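What is the Ziltico hand gripper?

Hello, young readers! Today we will learn about a tool with a funny name. It is called the Ziltico, and it comes in a kit from a small firm, Staltorus. Schools and clubs can borrow the kit for 60 days.

Your hand has many fingers, but the Ziltico has only two. A person holds the tool and moves it over a table. When the fingers close, they can pinch a thing between them. Robots learn from this, because a robot can have the same two fingers at the end of its arm.

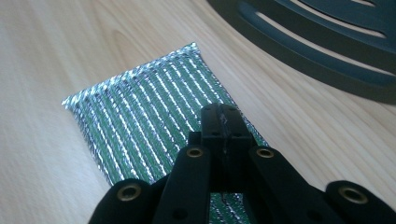
The gripper over a silver and green striped pouch.

Why is a soft pouch a good exercise? A hard block keeps its shape. A soft thing changes its shape when you press it, so the fingers must come to it from a good side. Try it yourself with a sock! Use only your thumb and one finger, and do it slowly.

The kit is sold in two sizes. Ayele is the small one, for children's hands, and Clemus is the big one, for adults. Both have the part number 3536 on the box, so please ask your teacher to check the name also.
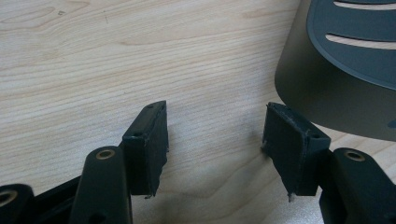
Pads are the parts of a gripper which touch things, like the skin on the ends of your fingers. They must hold well, and for this reason they do much work. Look at the edges of the two black pads and you will find small loose fibres. Pads with worn edges can be changed for new ones, and one spare pair is inside the kit. An adult must do this job with a screwdriver.

New kits can be borrowed from June. Ask at your school.

Wed 31 May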